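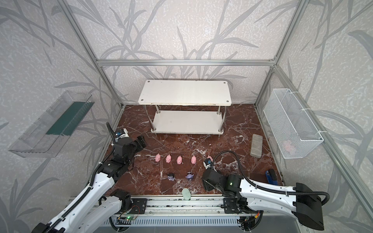 Flarkley Roasted Carob Powder

Pouch, 321 g
Product of Australia

Our carob powder is made from whole carob pods with the seeds taken out. The pods are roasted at Destow, milled twice and packed with nothing added. It has a mild, malty flavour and is naturally sweet, so most people find they can cut back the sugar when they swap it for cocoa in baking.

Ingredients: Roasted carob pod (100%).

How to use it
For a hot drink, mix 2 teaspoons with a splash of cold milk to make a smooth paste, then top up with hot milk and stir. It also goes well in porridge, banana bread, bliss balls and pancake batter. Carob burns more easily than cocoa, so keep an eye on biscuits towards the end of baking.

Choosing a roast
This is the medium roast. The Moreira dark roast is stronger in colour and a little bitter, and is the one Helju Kalniņš uses in her carob fudge (recipe on the Recipes page). If you are buying for young children, start with the medium.

Storage
Keep in a cool, dry cupboard. Once opened, seal the pouch and use within 6 months. Carob draws in moisture and can form lumps. Put it through a sieve before use if this happens.

Ordering
Sold singly or by the carton. Orders leave our Zitville warehouse on the next working day if placed before 2 pm. Pick-up is free, but please wait for the text message before you come in. Cafes and bulk food shops can ask Elis Phillips for the wholesale price list.

The June batch is now in stock.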